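Cleaning and Re-Squaring a Clear Acrylic Box

Filed under: Workshop, Plastics
Last revised 24 March 2023

Open-top acrylic boxes collect fine scratches, fingerprints and a gray film of dust that static holds against the walls. Most of this comes off without polish. The procedure below covers cleaning, checking the corners, repairing a weeping seam and storing the box afterward. It applies to cemented boxes with thin, clear walls. Molded boxes have no seams, and the repair section can be skipped for them.

What you need

A flat table with a smooth, white, non-porous board on top
A bowl of lukewarm water with a few drops of plain dish soap
2 clean microfiber cloths, one for washing and one for drying
A soft brush, such as an unused makeup or paint brush
A small try square
Wet-and-dry abrasive paper, 900 grit or finer
Plastic polish marked as suitable for acrylic
Solvent cement and a needle applicator, only if a seam is open

Do not use glass cleaner that contains ammonia. Do not use acetone, rubbing alcohol or paint thinner. Any of these can craze the surface, and crazing cannot be polished out. Paper towels are also unsuitable, even new ones.

Preparing the surface

Clear plastic is difficult to inspect on a patterned or dark bench. A white board shows dust, cement runs and cracks through the floor of the box. Leave a margin of bare table along the front and back so the board can be lifted by its edges. Wipe the board first and let it dry. A single grain of grit under the box will cut an arc into the underside as soon as the box is turned.

Lower the room lights and use one lamp, placed to the side. Strong overhead light fills the walls with reflections and hides the scratches. With side light, the edges and corners still shine but the flat areas stay readable.

Place the box on the board with its long side running away from you. In this position both long walls can be compared by looking down through the opening, and the line where the floor meets the walls appears as a smaller rectangle inside the outer one. Keep a hand's width or more between the box and the edge of the board.
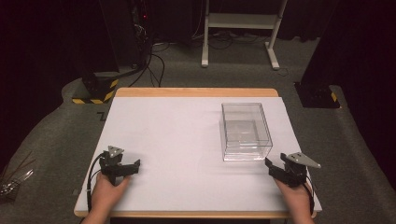
Check for square before washing. Seat the try square against the outside of each corner in turn and look for a gap. A gap that is even from top to bottom means the walls were cemented out of square, and nothing short of rebuilding will correct it. A gap that widens toward the top means a wall is leaning. This is common in boxes that have been stored with something heavy against one side, and it is often slight enough to ignore.

Next, press one fingertip lightly on the floor of the box at each corner. If the box rocks, turn it a quarter turn and press again. Rocking that stays with the same corner of the box is a fault in the box. Rocking that stays in the same place on the table is a fault in the table or board.

Washing

1. Brush out loose dust from the inside corners. Work from the rim down, then turn the box over and tap the floor with your fingertips.

2. Wet the washing cloth, wring it lightly and wipe the inside walls with straight strokes. Circular strokes leave marks that catch the light from every direction.

3. Wipe the floor last. Fold the cloth to a point to reach the corners. Do not use a fingernail or a blade.

4. Wash the outside in the same way, holding the box by two opposite walls. Do not lift it by the rim of a single wall.

5. Rinse with clean water and stand the box upside down on the dry cloth until it stops dripping.

6. Pat dry. Rubbing builds up static and brings the dust straight back.

Adhesive residue from labels softens under a little vegetable oil. Leave the oil for a few minutes, lift the residue with the edge of the damp cloth and wash that wall again.

Removing scratches

A scratch you can see but cannot feel will usually respond to polish alone. Put a small amount on a dry cloth, work along the scratch and stop when the surface begins to drag. Wipe clean and check under the side lamp before repeating.

A scratch you can feel needs sanding first. Wet the abrasive paper and the wall, and sand an area wider than the scratch so that no hollow forms. The wall will turn cloudy. Rinse often. When the scratch is gone, move to a finer paper if you have one, then polish. Walls on a thin box flex under pressure, so support the other side with a flat hand.

Leave scratches on the underside alone unless the box is for display.

Repairing an open seam

Water test the box first. Fill it to a depth of two fingers on a dry sheet of newspaper and wait. A dark spot on the paper gives the approximate position of the leak.

Empty the box, dry it fully and tilt it so that the seam lies level. Run the needle along the inside of the joint and let the cement draw into the gap. One pass is enough. Ventilate the room and keep the box still overnight. Cement that drips onto a wall should be left to evaporate, as wiping smears it and leaves a wider mark.

Storage

Store the box upright, empty, with a sheet of soft paper over the opening. Boxes of the same size should not be nested. Keep them away from heaters and direct sun.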